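3.2 机箱内部布局与拆解单元的划分

前一节讲了来料登记,本节说开箱以后的事。Patthorpe 分拣点送来的台式机,外壳拆掉之后内部差别很大,同一型号也未必一样,中间换过硬盘、加过线的不少。我们最初按整机型号编拆解卡,编到一半放弃了。型号太碎,卡片比机器还多。后来改成按“局部”编,一个局部一张卡,拆的人打开侧板,先认局部,再翻卡。

局部怎么分,讨论了好几轮。Juška 主张按零件功能分,电源一块、存储一块、主板一块、散热一块。Honda 不同意,他的意见是拆的时候手伸进去碰到的不是功能,是位置;硬盘架下面那道缝里,线、支架、主板边缘、机箱壁全挤在一起,按功能分就得翻四张卡。最后采用的是折中的办法:以刚性件为界,线缆单独记,线缆归到它“先拔哪一头”的那个局部里。这个规则不漂亮,但好用。

按此规则共编卡132张,覆盖样本826台。其中存储架及其下方区域(下文简称“架下区”)耗时最长,也是返工最多的一处,所以单独拿出来写。

3.2.1 架下区的构成

所谓架下区,指金属驱动器架底面以下、主板近侧边缘以上的一条窄带。里面一般有四类东西:架体本身的底边和凸耳,机箱壁上的压筋和螺钉,通风格栅,以及从这里穿过去的线缆。前三类是硬的,位置固定;线缆是软的,位置不固定,每台都不一样。问题多半出在软的这一类上。

架体的固定方式我们见过若干种。卡扣的、滑轨的、螺钉的,还有螺钉加凸耳混用的。混用的最容易判断错:操作者看到顶上一颗十字螺钉,卸了,以为架子就能拎起来,一拎不动,再使劲,凸耳就弯了。Siliņa 在二月的复查里专门挑出了这类弯折件,弯折位置基本都在凸耳下端靠近主板的地方。弯了的架子不影响金属回收,但是如果要整架复用,就得报废。所以卡片上把“卸螺钉”和“检查凸耳”写成两行,中间空一行,强制停一下。

架面上常有冲压字,合规标识、型号之类。字迹浅,又常常是倒着的(相对操作者站的方向),登记时容易抄错。我们规定看不清就留空,不许猜。早期数据里有一批型号是猜的,后来统一清掉了,清的时候很费劲。

3.2.2 线缆

架下区的线缆按走向分三种。一种是贴着架体一侧成束下行的,粗,黑,多根并在一起;一种是从主板上弧形拱起、插到架体一侧的数据线;再一种是细线,绕个大弯回到主板边缘的小插座上,风扇线多属此类。三种的拆法不同,次序也不同。

成束的先不动。它往往绕到主板边缘后面去,另一头在哪里从正面看不出来,硬拽会带动主板。数据线先拔架体这头,因为这头连接器的受力方向比较明确,拔的时候手指捏壳不捏线。细风扇线最后处理,插座小,白色的居多,针脚细,早拔晚拔都行,但是早拔的话线会荡来荡去,挡住后面的活。

线的颜色在这里帮助有限。黑线占绝大多数,彩色线只在少数连接器上露头,靠颜色认线,认出来的是少数,漏掉的是多数。Briem 试过给每类线贴色标,贴了12台之后不贴了,贴标的时间比拆的时间还长。我们改为认端子:端子的形状和旁边的丝印比线本身可靠得多。
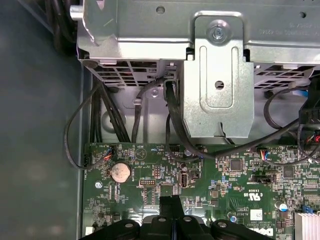 图 4 驱动器架及架下区。架下穿行的线缆以黑色为主,左侧白色小插座旁丝印为“FAN_HDD”。

图4对应卡片编号S组。架体中部凸起的支架上有一颗十字螺钉,螺钉下方是带圆孔的金属凸耳,末端折出一个小唇口,离主板很近。前文所说弯折,指的就是这种唇口。架顶的冲压字属于倒置且偏浅的一类,读作“Tested To Comply”一类字样,后面的型号按规定留空。

FAN_HDD这一丝印对定序有用。从名称推断,它供的是硬盘位的风扇,那么这根细线应当与存储架归在同一张卡上,而不是归到主板卡上。最初的版本归错了,结果是拆完存储架的人不拔这根线,拆主板的人也不拔(他的卡片上写的是“存储架卡已处理”),主板往外抽的时候把插座带歪。改卡之后这类情况明显减少,但没有完全消失,原因见3.2.4。

数据线的情况略有不同。SATA线插在架体底侧的黑色连接器上,从正面看,连接器和架下的阴影混在一起,不打侧光很难看清边界。工位上原来用顶灯,架体正好把光挡住,越需要看的地方越暗。后来每个工位加了一盏Dasel的夹灯,夹在台沿上,从侧面打过去。这个改动成本极低,效果却比改卡片还明显,写在这里供参考。

扁线(比普通数据线厚的那一种)另外说一句。它从连接器附近垂下来,折一下,再沿主板上方横着走。横着走的这段容易被当成可以提的把手,新手尤其如此。卡片上用粗框写了“不提线”。

3.2.3 操作次序

综合以上,架下区的推荐次序如下,编号与卡片一致。

(1)侧光打开,确认架体固定方式。
(2)确认有无凸耳。有,记位置。
(3)拔数据线,架体一端。
(4)扁线如压在数据线上方,先拨开,不拔。
(5)卸架体螺钉,螺钉入盒。
(6)检查凸耳是否脱开,未脱开时沿架体平面方向推,不往上提。
(7)抬架体一侧,看底面有无剩余连接。
(8)取出架体,平放,字面朝上。
(9)拔风扇细线。
(10)成束线缆留给电源卡处理。

第(6)步的“推”是Dow提出的,原来写的是“轻晃”。“轻晃”这个词每个人理解不一样,有人晃得一点都不轻。改成带方向的动作以后争议就少了。推的方向要看凸耳的朝向,卡片上留了一个箭头位,由第一个拆这类机器的人画上去,之后的人照做。箭头画反过一次,在星期三的班上发现的,已更正。

第(8)步要求字面朝上,是给登记用的。Raudsepp的登记台在隔壁,架体送过去之后由他们抄字,如果字面朝下,他们要翻,翻的时候架子边缘会划到台面,也会划手。金属架边缘未必都做过处理,手套必须戴。

螺钉入盒一条看似多余。早先不规定,螺钉随手放在机箱底板上,底板是灰的,螺钉是银的,滚到通风格栅那边就很难找。格栅的孔有长方的也有斜槽的,都足够让小螺钉卡进去一半。卡进去的螺钉不影响拆解,影响的是后面的破碎分选,塑料格栅里混金属,整批塑料降级。

3.2.4 残余问题

改卡后仍有三处没解决好。

其一,风扇细线的归属。上文说归存储架卡,但有些机器根本没有这根线,插座空着,有些机器线是有的,却绕了很大一圈,从机箱底板上方兜过去再回来,操作者的视线顺着线走,走到一半以为是别的线。我们试过在卡片上画典型走线,但是“典型”两个字站不住,软线每台绕法都不同。目前的处理是写明从插座一端往回找,不从线的中段找。

其二,成束线缆。留给电源卡处理,意味着取架体时它还在旁边。束粗的时候会顶住架体侧面,架体取不直,只能斜着出,斜着出又容易蹭到架体侧面伸出的短柱或者销钉之类的凸起(如果有的话)。理想的办法是先把束拨到一边固定住,我们用过扎带、夹子、胶带,胶带最快,但是留胶。Skidora供的布面魔术带好一些,可重复用,缺点是老丢。

其三,架下深处的小螺钉。机箱壁上压筋旁边往往还有一颗,位置在阴影里,它到底固定什么,不同机器答案不同,有的固定壁板,有的固定别的支架,有的看上去什么也没固定。卡片现在写的是“不动,除非第(7)步抬不起来”。这样写偏保守,好处是少走弯路,坏处是真需要卸它的机器会多耽误一次。权衡之下保留。

3.2.5 耗时的粗略比较

耗时只做了粗略比较,没有按操作者分层,这是本节的一个缺陷。新旧两版卡片各有一批记录,旧版的记录不全,一部分是事后补的,可信度要打折扣。能用的记录合计超过342条,新版占多数。

就这些记录看,架下区的耗时下降主要来自两个地方:一是不再反复翻卡,二是侧光。次序调整本身的贡献有多大,分不出来,因为加灯和改卡差不多是同时做的。审稿中如有人问,只能如实说分不出。Honda倾向于认为灯的贡献更大,Siliņa认为返工减少应归功于卡片,两人各有依据,这里不作判断。

返工的定义也需要交代。凡架体取出后又放回、再次取出的,计一次返工;凸耳弯折但架体一次取出的,不计返工,另记损伤。旧版记录里这两样是混在一起的,所以返工和损伤不能直接跟新版对比,只能比总量。这一点在后面的表里以脚注标出。

还有一个情况影响耗时但没有记录:积灰。灰多的机器,丝印看不清,端子的边界也看不清,要先吹一遍。吹灰在卡片之外,时间没算进来。有的班次吹得仔细,有的班次不吹,差别肯定存在,多大不知道。下一阶段打算把吹灰单列一行,计时从吹灰开始算。

以上讨论限于带独立驱动器架的台式机。小机箱把硬盘直接装在壁板上,没有架下区,拆法见3.3节;双架机型样本太少,放在附录里,不作分析。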